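Why I Quit Counting My Steps (Mostly)

So my step tracker died in July, and I did not replace it for two whole months, and I have some feelings about that.

A little background. I started with the Flinix app because my sister had it and kept sending me her numbers with little flame symbols next to them. I am not a competitive person except with my sister. Within a week I was marching in place while brushing my teeth. I walked laps in the kitchen at 11 p.m. because I was 500 short, and the dog followed me the whole way looking worried.

My best ever boring-workday total was 3,946. My worst was 1,915, and I remember it perfectly because I felt bad about it all evening – on a day when I had the flu!
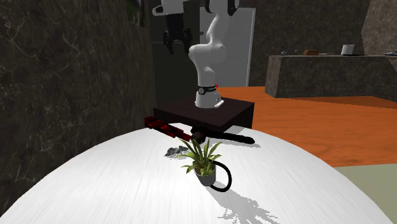 Then the band cracked, the screen went dark, and I figured I'd order a new one on the weekend. I forgot. I forgot the next weekend too. And I kept walking, which surprised me, because I really thought the nagging was the only thing getting me out the door.

What changed was where I went. With the tracker I always did the same loop up Aker Street and back, since I knew exactly what it was worth. Without it I started wandering. I found the little path behind the Clitwood library, the one with the blackberries. I found out Negash, the coffee place by the bus depot, does a cardamom bun that sells out by nine in the morning. I would have walked right past it before (I was always checking my wrist at that corner).

I also sat down more. On benches! For roughly half an hour once, watching a man try to get a kite out of a tree with another kite.

I do have a new tracker now, a birthday present from guess who. I wear it when we go hiking together and the rest of the time it lives in the bowl with my keys. My sister says I'm losing. She's right, she's way ahead, and she has sent me a flame symbol every night this week.

Next time I'll write up the library path properly, with directions, because the turn-off is easy to miss and two of you have already asked about the blackberries.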